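Keep the Concrete

Every few years someone decides that an old commercial building needs to be softened. Carpet goes down, a dropped ceiling goes up, and the walls get covered in drywall. Motalitz is now planning this for the second floor of its Aranda Street building, and I think it is a mistake.

I worked on that floor for 31 months. It was loud when the heating came on, and in March it was cold until lunch. I complained as much as anyone. But those were problems with the heating, and the plan does very little about the heating. Most of the budget goes to surfaces.

Bare surfaces are easy to live with. A spill on carpet tile stays until the tile is replaced, and by then the color has been discontinued. A leak above a dropped ceiling can run for weeks before a stain shows.

Brick wall at the far end, concrete underfoot.
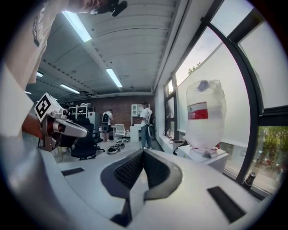
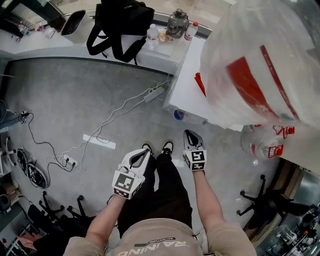

The usual argument on the other side is noise, and it is a fair one. Hard rooms echo. Still, you can do a lot with a few hanging panels and heavy curtains, and you can take them down again when the next tenant wants something else. Sekia did that in its front office for the price of roughly 200 square feet of carpet, and people there stopped taking phone calls on the stairs.

The other argument is that clients expect a finished look. I have never heard a client mention a floor. They mention parking and whether the restrooms are clean.

Fix the boiler first. Then spend one winter in the place as it is and see who still wants the drywall.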